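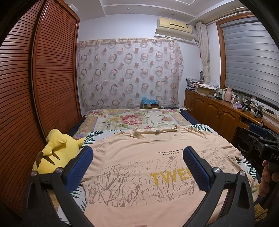
Folding on the bed, peach T-shirt first.

I do most of my laundry folding on the bed in the spare room. We have a folding table, a Bimex one I bought used, but it's narrow and it wobbles when you press down on the middle. The bed is wide and flat and about the right height if I stand on the left side with the wardrobe behind me.

The load this time was mostly T-shirts, 18 of them, plus a couple of pillowcases that I left for later. I started with the peach one with the branches across the front and the big yellow letters. It has "FUSE YOUR LIFE WITH ACTION" in tiny print across the chest, and under it "FROM UPON HIGH", and I've never worked out what either line is supposed to mean. The color is good, though, and it goes with most things.

I fold shirts with printing on them a little differently from plain ones. A plain one can go in half down the middle and it doesn't matter where the crease lands. With big block letters I don't like a crease running through the print, so I fold the sides in behind:

1. Lay the shirt face down, collar pointing away from you.
2. Bring one side in toward the center, with the sleeve turned back on itself.
3. Do the same on the other side so you have a long strip.
4. Fold the hem up to just below the collar, then fold once more.

That gives a square that stands up in a drawer. I lay everything out face up first anyway, to smooth the front and check for spots. Then I flip it. It's an extra move, but I've put away too many shirts with a stain I could have treated.

Tape and labels get checked at the same stage. If there's clear tape anywhere near the collar I pull it off slowly, in the direction of the knit. If I leave it on it ends up stuck to the next shirt in the pile, or it goes through the dryer and leaves a gummy patch.

The bedding in that room doesn't match and I've stopped trying. The palm-leaf sheet came from Skurari, in a set where I only liked the sheet. The quilt with the flowers is older and gets folded down toward the head of the bed when I'm working. I prefer folding on the sheet - quilts have enough bumps in them that a shirt never lies completely flat. The Pikachu stays on the bed and gets pushed to one side. It's been through the wash twice itself, in a mesh bag on cold, and held up fine.

Most of what I fold goes into the wardrobe. I like the louvered doors because the clothes get some air, which matters in Jomholm from June on, when everything in a closed cupboard starts to smell like a basement. The downside is dusting. Every slat collects it. I've tried the split-foam cleaner you slide between the slats and it was useless on these. An old sock over my hand works better. It takes up to 50 minutes to do both doors properly, so I do it every other month and leave it alone in between.

The sliding track also needs a wipe now and then. Lint gets down in there and the far door starts to drag. I use a dry paintbrush to push it to one end and then vacuum it up, and rub a little candle wax along the rail afterward.

Six shirts went into the donation bag this time, mostly ones with stretched collars that I kept reaching past. The peach one stays. I still need to do the pillowcases and find somewhere else for the winter sweaters, which are taking up the whole bottom shelf.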